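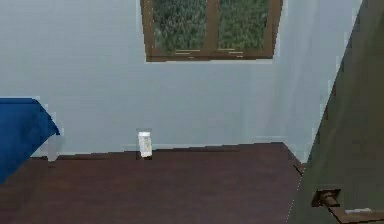 Eun-seong Nam has spent a good part of August trying to get a robot to open a door that doesn't exist. I went to see it at Flarcombe, the shared workshop where Nam rents a bench, and I went with doubts. I have been shown a lot of home-built robots over the years, and most of them were going to be finished by Christmas.

The machine is called Nokari. On the bench it amounts to a wheeled base, a mast and one arm with the cover off its elbow. Nam would sooner talk about the version on the laptop, a simulated Nokari let loose in a simulated bedroom with pale blue walls, a dark floor and some trees outside the window.

"I built the room before I built the arm," Nam says. "If it hits the wall in there, I press a key. If it hits the wall in my flat, I lose the deposit."

That is a fair argument and I have heard it before. What I wanted to know was how much of the pretend room survives contact with a proper one. Doors at home stick and floors slope. Nam's floor is perfectly flat, a slab of reddish brown with hardly anything on it.

"Yes, it's tidy," Nam says. "My bedroom isn't. I'll mess it up later."

How much later?

"When the door works."

And does the door work? Nam opens a spreadsheet. In the last batch of 200 simulated attempts, Nokari got the door open 72 times. I point out that this would be poor going for a cat. Nam takes it well, and says the batch before was worse, then admits that the batch before used a different handle.

"It was too easy, that one. You could nearly fall on it and the door would open. So I can't compare them, really. I do know that."

I ask about friction, which is where these projects tend to come unstuck. Nam's figures for the hinge came from pulling a cupboard door with a luggage scale, 50 pulls in one evening, and then scaling up. A cupboard door is a good deal lighter than a bedroom door. Nam thinks the sums allow for it. I'm not sure they do, and when I press the point there is a pause.

"I could be wrong by a lot," Nam says. "But I'd be wrong by more if I'd guessed."

The software underneath is Kondico, which Nam chose for the plain reason that it runs on an old laptop. The pictures it makes are rough. Edges go jagged where one thing passes in front of another, and there's a dotted white line along part of the floor that Nam has given up trying to remove. I wonder aloud whether a robot that learns to see in a place like that will cope with daylight, curtains and a dressing gown on the back of the door.

"It won't, not straight away. People show you the simulator and then they show you the real one, and they skip the three months in between. I haven't had my three months yet."

The real arm has been switched on 3 times. On the second, a cable came out at the shoulder and the whole thing sagged on to the bench. The gearbox is an Ikeda, bought second-hand, and it makes a grinding noise that Nam describes as normal and I would describe as a grinding noise.

Why a door at all? Nam's mother uses a walking frame, and doors are the thing she complains about most. I ask whether a wider doorway and a lever handle might do the job sooner, and for less money.

"She's got the lever handle. I fitted it last year," Nam says. "She still wants the robot. Well, she wants to see it once."

Before I leave, Nam starts another batch running and turns the laptop so I can watch. I stay for a few minutes and then go for my train. The results come by message that evening: the count is up a little, with the old handle back in.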